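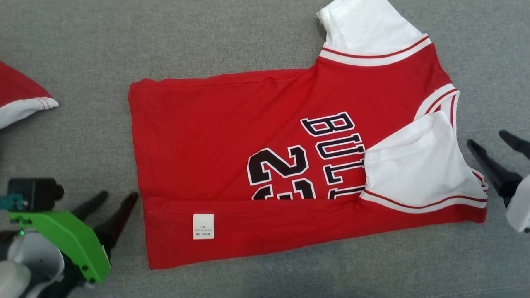
Color bleed on mixed-color polyester, transfer at low temperature

I do the washing and minor repairs for a youth league, and I have a recurring problem with dye moving from dark panels into light ones. The garments are mostly polyester knit. The typical case is a red shirt with white sleeves, where the trim at the edge of the sleeve is a white band with thin red stripes, so there is red dye sitting directly against white fabric along a long seam. After a season of washing, the white next to the seam turns faintly pink. The wash is 30 C, normal spin, powder detergent without bleach. I have tried a color catcher sheet in each load and saw no clear difference. Two things I would like to know. First, is the dye moving in the wash or afterward, while the shirts sit in the bag? Second, is there a treatment that removes the pink without weakening the red? Our supplier, Clesanell, says only "wash separately", which does not help when both colors are in the same shirt.

Posted 2022-05-13 by hemline_17

trough_and_mangle

Most likely afterward. Polyester is colored with disperse dyes, and these barely dissolve in water at 30 C. What does happen is that loose dye left on the surface from manufacture moves when damp fabric is pressed against other damp fabric. A shirt that sits in a closed gym bag from Saturday until Monday gets far more contact time than it does in a wash cycle. Heat makes it worse. If you tumble dry on high, or press the seams with a hot iron, the dye can move from one panel to the next with no water involved at all. This is called sublimation or thermal migration, depending on who is writing.

To find out which one you have, take a worn-out shirt and some white polyester scraps. Pin one scrap flat against the red, wet both, and seal them in a plastic bag for 48 hours at room temperature. Wash a second scrap with the shirt but do not let them sit together afterward. Iron a third scrap dry against the red, with the iron on the synthetic setting, for 30 seconds. Compare all three in daylight next to an unused scrap. Whichever one is pink is your answer, and it may be more than one.

For removal: sodium percarbonate (oxygen bleach) at 40 C for a few hours will take out surface dye. It will do little for dye that has gone into the fiber through heat. Do not use chlorine bleach. It can yellow the white, and it ruins any elastane in the ribbing. Test on an inside seam allowance first.

Illatura

agree with the above, also get them out of the bag the same night. we lost a whole set by leaving them in a car trunk in november, and it wasn't even warm

yimer_laundry

One correction to the first reply. Loose dye can be removed before the first use, and this is easier than treating stains later. Fill a basin, add a dye-suspending detergent (I use Prerine, any similar product will do), and soak each new shirt alone for 20 minutes at 40 C – agitate the whole time, do not leave it folded. Change the water when it shows color. Three baths is usually enough for red, and navy can need more. Then spin at once and hang so that the sleeves do not touch the body.

I ran this on 31 new shirts and left 17 from the same order untreated. By the end of the season, most of the untreated ones had visible pink at the armhole seam and two of the treated ones did. Not a proper trial, as different players wear them differently.

Skip the vinegar and salt advice you will find elsewhere. Neither one fixes disperse dye. Color catcher sheets pick up dye that is already in the water, so they have no effect on transfer in the bag.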